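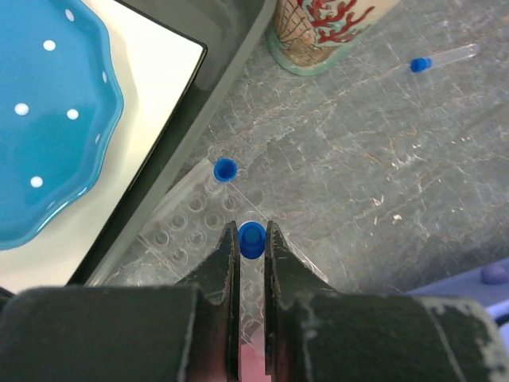
Quarterly Walk-Through Checklist with Comments
Building: Bingate, ground floor and basement
Period: January
Codes: S = satisfactory, C = satisfactory with comment, D = deficient, N/A = not applicable

1. Exits and egress

1.1 Exit doors open from inside without key or tool: S
1.2 Exit signs lit, normal power: S
1.3 Exit signs lit, battery test: D
Sign at the foot of the north stair went dark before the end of the test. Battery pack to be replaced. Same sign was written up last quarter for a cracked lens; lens has been replaced.
1.4 Corridor clear width maintained: C
Two pallets of ceiling tile stored along the east wall of the basement corridor. Width still meets the minimum. Pallets to be moved to the Studmont annex.
1.5 Stair treads and nosings secure: S
1.6 Handrails secure: C
Bracket 2 on the south stair has slight play. Tightened during inspection; recheck next quarter.

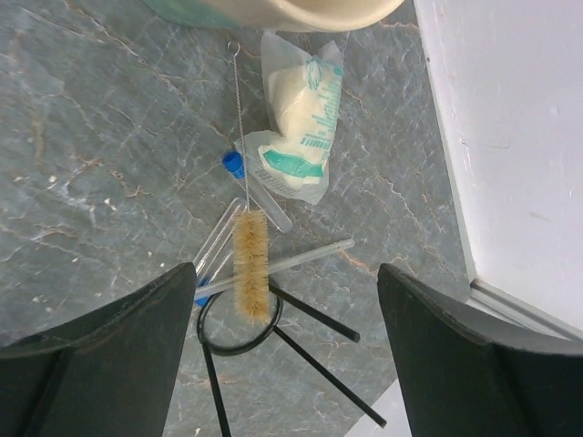

Serstead Facilities Department – Building Safety

2. Fire protection

2.1 Extinguishers in place and unobstructed: S
2.2 Extinguisher gauges in operable range: D
Unit 194 (boiler room, inside door) reads low. Tagged and removed. Spare hung in its place.
2.3 Monthly initials present on tags: C
December initials missing on the basement units. The log sheet shows the round was made. Tags and log sheet must agree.
2.4 Sprinkler heads free of paint and hanging items: S
2.5 Storage at least 18 inches below sprinkler deflectors: C
Top shelf in the records room is at the limit. Shelf to be marked with a line at the permitted height.
2.6 Fire doors close and latch from full open: D
Basement corridor door closes but does not latch. Strike plate is out of line. Door is not to be propped open while awaiting repair.

3. Electrical

3.1 Panels accessible, clearance kept in front: S
3.2 Panel directories current: C
Panel B circuits 20 and 22 are still labeled for the old copy room. Relabel.
3.3 No extension cords in permanent use: D
One found behind the reception desk feeding a space heater. Removed. Heater returned to its owner.
3.4 GFCI receptacles trip and reset: S

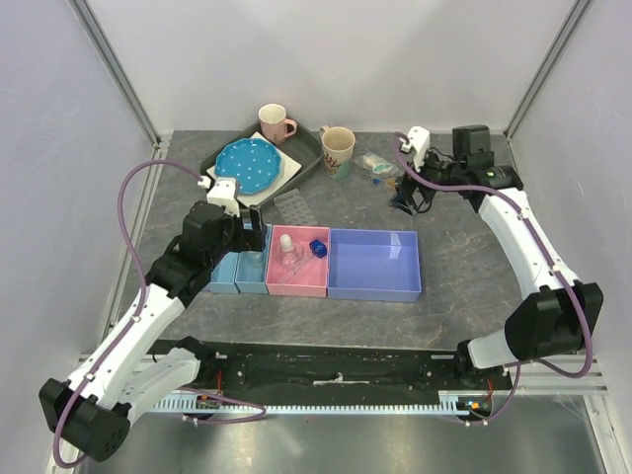 3.5 Cover plates present and unbroken: C
One cracked plate, basement corridor, near the mop sink. Replacement in stock.
3.6 Emergency lighting, 30-second test: S

4. Plumbing and mechanical

4.1 Water heater relief valve discharge pipe in place: S
4.2 Boiler room free of combustible storage: S
4.3 Floor drains clear, traps filled: C
Trap in the Noonan Street entry vestibule was dry. Filled. Add to the monthly round.
4.4 Eyewash station flushed and logged: S
4.5 Hot water at public sinks within limits: S

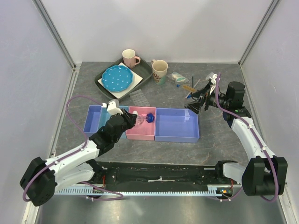
4.6 Ladder and roof hatch condition: C
Hatch hold-open arm is stiff. Lubricate. Forty-pound load limit label on the hatch shelf is faded; replace.

5. Follow-up

Deficient items (1.3, 2.2, 2.6, 3.3) are entered as work orders. Item 2.6 has priority. Comment items are carried to the April sheet and closed there if corrected. Item 3.3 is corrected; the work order is for an added receptacle at reception.

Attach gauge tag from unit 194 to the file copy.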